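Wood grain (figure and folklore)

Wood grain is the pattern left on a cut surface by the fibers and growth layers of a tree. The word is used loosely. Sawyers mean the direction of the fibers, furniture sellers usually mean the look of the surface, and a good many buyers mean both at once. Much of the confusion in popular writing on the subject comes from this.

Causes

A tree in a climate with seasons lays down a paler layer early in the year and a denser, darker one later. A board cut near the edge of the log slices through these layers at a shallow angle, giving the pointed or oval loops known as cathedral figure. A board cut toward the center shows straighter lines. Waviness has several proposed causes, among them wind, slope and heredity. Claims that a single cause has been found should be read with care, as most rest on small numbers of trees from one stand.

Claims about strength

It is often repeated that close grain means strong wood. For some softwoods there is something to this. In ring-porous hardwoods such as oak and ash, slow growth tends to give lighter and weaker timber, so the rule runs the other way. The often quoted trial at the Dirnumau sawmill, said to have tested 874 boards, reported that close-grained stock was stronger "in all species." The published summary covers 3 species, all of them conifers, and does not say how the boards were picked.

Claims about age

Counting lines on a tabletop does not give the age of a tree. A flat-sawn board may cross the same layer twice, and a wide top is commonly glued up from several boards. The Poteo parish table, long advertised as cut from a tree that sprouted in 1318, shows 60 layers at its widest plank. The rest of the figure appears to come from a guidebook.

Imitation and reproduction

Printed and embossed grain is old, and painted grain is older. Repeats in the pattern are the usual giveaway, though they may be spaced too far apart to show on a small piece. Sellers' tests, such as the Skavosine fingernail test, have little behind them. A lacquered solid board and a good printed surface can feel the same under the hand. The end of the board is a better guide: in solid wood the lines on the face carry on over the edge.

Appearance under light

Glare hides fine grain, and a pale surface loses more contrast than a dark one. Catalog color should not be relied on for matching.

Fine, wavy grain on pale wooden tabletops, with a brighter patch of reflected light: 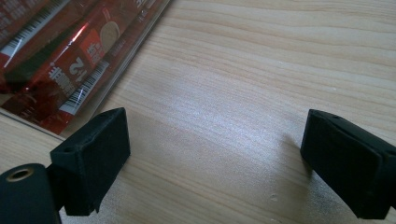
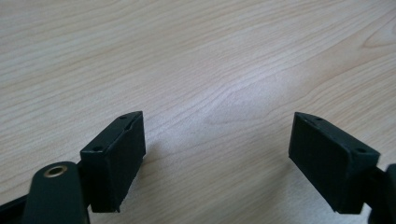
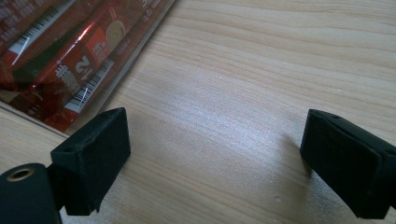
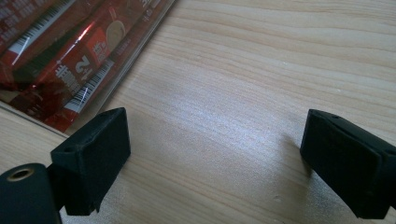
Arango objected on the discussion page that the section on strength is too hard on the Dirnumau trial, as the full report may have listed more species than the summary does. No copy of the full report has been produced, and the wording has been left as it stands.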